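Zultico Tabletop Arm Kit, review after one summer of use
Posted 6/26/22 by Flurina Trummer

I bought the Zultico kit in the spring for our small lab at Tulldale, where we sort and pack sample parts. It replaced an older Oberholzer arm that had a stronger motor but a gripper that crushed anything softer than a cork. The kit cost 1519 dollars with the wrist camera included. Shipping was another 176.

The box holds the arm, the gripper, the wrist camera, a power supply, a clamp for the table and a bag of screws. You need your own laptop. The printed manual covers assembly only, and the rest is on the Zultico website. Assembly took me an afternoon. The clamp is good. The cable for the camera is too short if you mount the arm on the left side of a table, and I had to order a longer one from Eltex.

Setup of the software was slower than the hardware. The installer failed twice on my machine until I turned off the old Oberholzer driver. After that it ran without trouble. Calibration has to be repeated whenever you move the clamp, and it takes a few minutes each time.

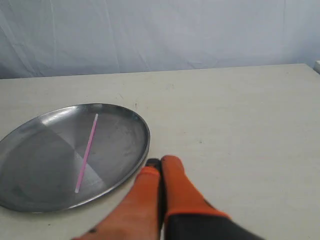
The gripper is the main reason to buy this kit. It closes slowly and you can set the force in small steps, so it can be used on light things. My usual trial is a single drinking straw in a round stainless steel tray, with the gripper starting open and just to the right of the tray. A thin straw is easy to flatten, and the raised rim limits how low the fingers can come in from the side. Glare matters too. The tray floor goes from dark gray to bright silver, and a pink straw lying across both is harder for the software to pick out than the same straw on a plain table. At the factory settings I got a lot of misses. Lowering the camera exposure helped more than anything else I changed.

The orange fingers show scuffs and smudges easily. Wiping them with a damp cloth gets most of it off. Spare fingers are sold in pairs only.

Salamatu Oyewole, who shares the bench with me, likes the arm less than I do. She works with heavier parts and finds it slow. I agree that it is slow. Zultico rates the gripper for 2000 cycles between checks, but I would look at the screws at 1000. Mine had started to back out by then.

Support answered my two emails within a day. The second answer was useful.

Good: gentle grip, solid clamp, camera included.
Bad: short cable, thin manual, slow with heavier parts.

I would buy it again for light work. For anything heavy, keep looking.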